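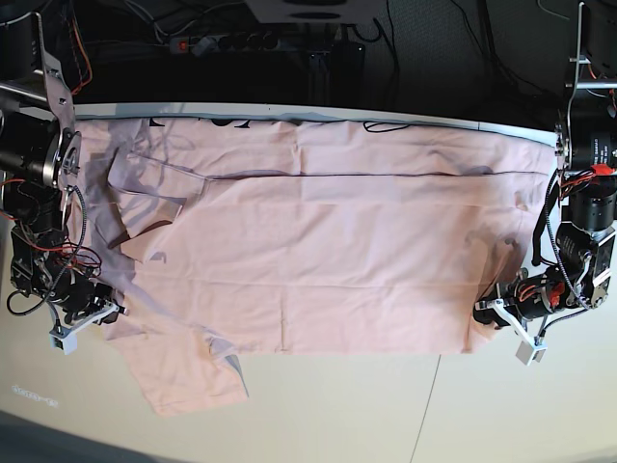
Falten per Roboter in der Wäscherei: was passiert mit unseren Stunden?

Sarmīte Paju
7. Juli 2021

Guten Tag an alle,
ich arbeite in einer Wäscherei für Hotels und Berufskleidung, in der Abteilung Legen und Sortieren. Entschuldigen Sie bitte mein Deutsch, ich lerne noch. Seit Juli haben wir bei uns eine Station mit zwei Armen von der Firma Oltano, die T-Shirts faltet. Die Leitung sagt, dass keine Person entlassen wird. Aber zwei Kolleginnen aus meiner Gruppe sollen jetzt nur noch die Station bedienen, also Shirts hinlegen, aufpassen und Fehler korrigieren. Sie bekommen den gleichen Lohn, aber die Prämie nach Stückzahl fällt weg. Bei mir waren bisher 400 Teile pro Schicht die Grenze, ab der es die Prämie gibt.
Meine Fragen: Darf man die Prämie so einfach streichen? Und hat jemand Erfahrung, wie die Arbeit an so einer Station auf Dauer ist? Ich stehe gern am Tisch und lege, ich bin nicht sicher, ob ich den ganzen Tag zuschauen möchte.
Vielen Dank im Voraus.

lornine_nord

Zur Prämie: Es kommt darauf an, wo sie geregelt ist. Steht sie im Arbeitsvertrag oder in einer Betriebsvereinbarung, kann der Arbeitgeber sie in der Regel nicht allein abschaffen. Haben Sie einen Betriebsrat? Der hat bei Leistungslohn mitzureden, und auch über neue technische Anlagen muss er rechtzeitig informiert werden. Lassen Sie sich die Änderung schriftlich geben und unterschreiben Sie nichts am gleichen Tag. Eine Beratung bei der Gewerkschaft lohnt sich, falls Sie Mitglied sind.
Fragen Sie auch, ob die Station Daten speichert, aus denen man sehen kann, wer wie oft eingegriffen hat.

Spanos

bei uns genauso. erst heißt es keiner geht, dann wird keiner mehr eingestellt. viel glück

Flornatia

Ich habe ein Jahr an einer ähnlichen Station gearbeitet. Die Schultern taten mir weniger weh, das war gut. Müde war ich trotzdem, nur anders, vom Warten und Hinsehen. Ein Ärmel liegt falsch, man korrigiert, und dann wartet man wieder. Wir haben nach einem Gespräch mit der Schichtleiterin erreicht, dass alle 2 Stunden gewechselt wird, eine an die Station, eine an den Legetisch. Mit dem Wechsel war es für mich in Ordnung. Wer neu anfängt, soll unbedingt eine richtige Einweisung verlangen, auch für den Not-Halt. Bei mir dauerte sie 20 Minuten, und das war zu wenig.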